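# Granite counter, second pass

5/17/18 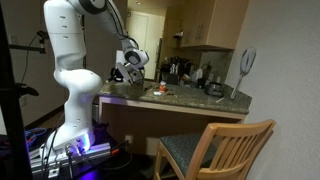
*The counter, with the coffee maker in the back corner and the knee space below.*

I resealed the counter last September and wrote down almost none of it, so this post is mostly for my own reference. The stone is the speckled brown, gray and tan granite that came with the place. The dealer's old invoice calls the color Drullau, a name I have not found in any current catalog. The front edge is rounded. The cabinets, upper and lower, are light wood.

**Sealer.** I used Zella, the water-based version. Two coats, 18 minutes apart, wiped off before the surface turned tacky. The can says one coat is enough for dark stone. The section near the sink took the second coat and the rest mostly refused it, so next time I will do the sink end twice and stop there.

**Test.** A spoonful of water on bare stone left a dark spot within a few minutes before sealing. I repeated the test this week in four places. Three beaded. The fourth, near the front edge over the knee space, darkened slowly and took most of an hour to dry out. That is where forearms and plates go, so the wear makes sense. I will reseal that stretch only.

**Backsplash.** Same granite, set on top of the counter with a bead of caulk in the joint. The caulk had shrunk behind the coffee maker. I cut it out with a plastic scraper – a metal one will mark the polish – and ran a new bead in a matching tan. It needs a full day before it gets wet. The outlet is in the backsplash, and I turned off the breaker before wiping sealer near the cover plate.

**Layout.** Everything that stays out lives along the back: coffee maker in the corner, mugs and containers next to it, the pot toward the right. I tried moving the mugs to an upper cabinet for a month. They came back out one at a time, and I stopped correcting it. The front half of the counter is supposed to be clear by evening. Small things collect there anyway, mostly bottles and caps.

**Knee space.** The opening was laid out for a stool. I own one, an Ullby, and it is slightly too tall to tuck all the way under. Cutting the legs down is possible, but they taper, and the feet would need to be redone. For now it sits in the hall.

**Cost.** The sealer and caulk were minor. The quote I got for replacing the whole top was $1662, installed, and a shop on Châu offered to repolish the front edge for $389. I took neither. The edge is dull in one spot if you look along it with the light behind, and otherwise fine.

Still open: the slow spot at the front, and the hinge on the left upper door, which has started to drop again. I have the longer screws for it already.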